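Search this site Enter keywords

Reading time: 3 minutes

PLITLEY RESIDENTS GET A REFILL MAP, AND 241 PLACES TO FILL UP

PLITLEY, October – Anyone out walking, biking or waiting for a bus in Plitley can now find free drinking water close by, thanks to a new town refill map put together by the neighborhood group Drarneto. The map went live this month and lists 241 spots where people are welcome to fill a bottle, from park fountains and library taps to barbershops, bakeries and a very friendly tire shop on the Nurkbridge road.

The idea started small. Antigoni Tsoukalas, who coaches a youth running club, got tired of sending kids home thirsty after practice and began writing down every working fountain she passed. Her list filled a notebook, then a wall, and then Drarneto offered to turn it into something the whole town could use.

"I thought I knew this town pretty well, and I had missed so much of it!" said Tsoukalas. "There's a fountain behind the old post office that I must have run past for years. It has lovely cold water and hardly anyone knew it was there."

Over the summer, 682 people sent in tips, corrections and a few strong opinions about water pressure. Every place on the map was then visited on foot and marked for opening hours, wheelchair access and whether a tall bottle fits under the tap. That last detail was the one people asked for most.

Shops taking part put a blue drop sticker in the window. You don't have to buy anything, and you don't have to ask twice. Ferhat Gezer, whose bakery was one of the first to join, keeps a pitcher on the counter from opening until 6 p.m.

"People come in for water and we get to talking," said Gezer. "I've met more of my neighbors since spring than in all the time before that. Some of them buy a roll, some don't, and it's nice either way."

The printed map folds down to pocket size and comes in five languages. Drarneto is handing out copies at the Schwaiger Street library, the bus station and both swimming pools. Schools can ask for class sets, along with a short walking route that links the fountains nearest to them.

Households are also invited to join the Bottle Shelf, a month-long challenge to set aside every single-use drink bottle that comes into the home and see how the pile looks at the end. So far 480 households have signed up, and latecomers are very welcome.

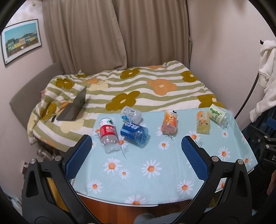 Empty drink bottles on a daisy-print tablecloth.

"My grandchildren have taken charge of ours, and they are strict," said Emmett Benavides, who is coordinating sign-ups for the challenge. "I'm told the shelf in the hallway is theirs until further notice."

To suggest a new refill spot or report a broken fountain, write to Drarneto or leave a note at the library desk. Updates to the map are made every other week through the winter, and outdoor fountains that close for frost will be marked.

Contact: Drarneto press desk, Schwaiger Street, Plitley | © Drarneto | Back to top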